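Search this site Enter keyword Go

Home Saving Borrowing Work & Pay Family Money Back Issues

A Salary From Nobody: How to Live on Income That Changes Every Month

2019-01-15

When Fionnuala Mac Suibhne left her job in the accounts office of Bunetti, a company that imports kitchen tiles, she had a plan for finding clients. She had a plan for her health insurance also. What she did not have was a plan for June.

"June was wonderful," she told me when I visited her in Edano, where she rents two rooms above a shoe repair shop and translates technical manuals. "Three clients paid me in the same week. I bought a desk, I paid a holiday, I took my sister to dinner. And then in the next month came one small invoice, and this one was late."

She is 48 years old and she worked with numbers for most of her adult life. She knew very well how a household budget is made. But all the budgets she had ever made began with the same line, the salary, and the salary was always the same. When this first line started to move, she did not know what to do with the other lines.

I understand her, as I have been paid by the piece for many years. The advice in most money books is written for the person with a regular paycheck. Spend this share on the rent, this share on food, save the rest. If your income in one month is three times your income in the next, these shares mean very little. The rent does not become smaller when you have a bad month.

The method that helped Fionnuala is an old one and it is simple to explain. You stop living directly from what the clients pay. You let all the payments arrive in one account, and from this account you send to yourself a fixed amount on the first day of each month. You become, in a way, your own employer, and a rather strict one.

The difficult part is to choose the amount. Many people choose by feeling, and the feeling usually comes from their best months. Fionnuala did it with paper. She took her bank statements for the last 16 months and wrote down for each month what really arrived, after she had removed the part that belongs to the tax office. The average was $3,133. This was less than she had believed. She had been telling people, and herself, a number much higher.

She did not pay herself the average either. If you pay yourself the full average, then a long run of weak months will empty the account, and with a new business you often have the weak months first. She decided to begin with 66 percent of it, a little more than two thousand dollars, and to look at the question again after half a year.

"It was a sad number," she said. "I had to move the car insurance to a cheaper company and I stopped the gym. But it was the same sad number every month, and I started to sleep."
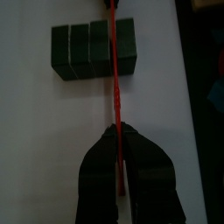 How many months of records do you need before you can set your own monthly pay?

Twelve months are enough for most people, because they include every season once. If your business is younger than that, take the months you have, leave out the best one, and set the amount from the average of the others. Then correct it every three months until you have a full year.

There is one mistake that I see often among my colleagues, and I made it too. They keep the tax money in the same account as everything else. In the middle of the year the balance looks healthy, and they feel safe and even a little rich. Then the estimated tax payment is due and half of the healthy balance goes away in one afternoon. If you are self-employed in this country, you normally have to pay these estimates four times in the year, and you can be charged a penalty when you pay too little. So the tax part must leave the receiving account on the same day when the client's money comes in. I move mine before I drink my coffee. It is a small thing but I do not trust myself after the coffee.

How big this part should be depends on your income, your state and your deductions, and I will not give here one percentage for all readers. Look at your last tax return, divide the total tax by the total profit, and you have a first estimate. One hour with a tax preparer will give you a better one. Fionnuala paid for such an hour in her first spring and she calls it the best purchase of the whole year, better than the desk.

She keeps three accounts now. All the client payments go into the first one. The second is for tax only and it has no card, so it is not possible to spend from it by accident in a shop. The third is her household account, where her monthly pay arrives and where the rent, the phone and the groceries go out. She keeps them in one bank, but her neighbor uses two different banks so that the tax money is not visible on the same screen. Both ways can work. Before you open anything, ask if there is a monthly fee and if there is a minimum balance. Three accounts with a fee on each of them is an expensive kind of order.

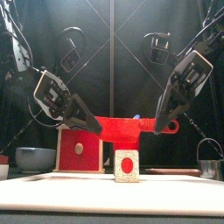
The receiving account is allowed to grow, and in the good months it should. Many beginners find this uncomfortable. They see money which they earned, it is not tax and it is not pay, and they think it must have some purpose immediately. But its purpose is to wait. When I explain this to younger writers I use the shape of a funnel, and the red one in the photo will do very well for my explanation. You can pour a lot into the wide side in one moment, and still the narrow side lets through only what it lets through. Your clients are on the wide side, with their three payments in one week. Your landlord and your supermarket are on the narrow side, and they never need to know what kind of week it was.

When is the receiving account big enough? Fionnuala's rule is four months of her own pay. When the balance is above this, she gives herself a raise, and she does it only in January and in July. Between these two dates she does not touch the amount, not even after an excellent month. The first raise was small. She used it to go back to the gym, though not to the same gym.

Below the four months there is also a rule, and this one is less pleasant. If the balance falls under one month of pay, she reduces her pay at once and she does not wait for January or July. This happened one time, when a client who made half of her income closed its local office. She tells about it calmly now. At that time, she says, she wrote to every person in her address book, and in the end the new work came from a former colleague at Bunetti, who needed a catalog in two languages.

Some readers will ask if they need software for all this. There are many programs which can split each payment by percentages, and some of them are good. Fionnuala tried one called Flomine and stopped after the free period, as she found that she was looking at it ten times a day. Another translator in her building is happy with Kobzar and would not go back to paper. My opinion is that you should do the first three months by hand. When you move the money yourself you learn how often it arrives and how late, and which client always needs a second reminder.

About those reminders I want to add a few words, although this is perhaps a subject for another article. An irregular income is often made more irregular than necessary by our own good manners. We send the invoice a week after the work is done, we give thirty days, and then we wait another two weeks before we dare to ask. Fionnuala now sends the invoice together with the finished file, in the same e-mail. For large jobs she asks for a third of the price before she starts. She expected that clients would be offended. One of them was, and he paid anyway.

Her present pay is still under the average of her income, and she wants to keep it so. On the day of my visit she had just received a large payment for a manual on pumps, and I asked what she would do with it. She looked at me with some surprise. The tax part had already gone to its account that morning, she said, and for the rest there was nothing to do until the first of the month - and then she went to make us tea.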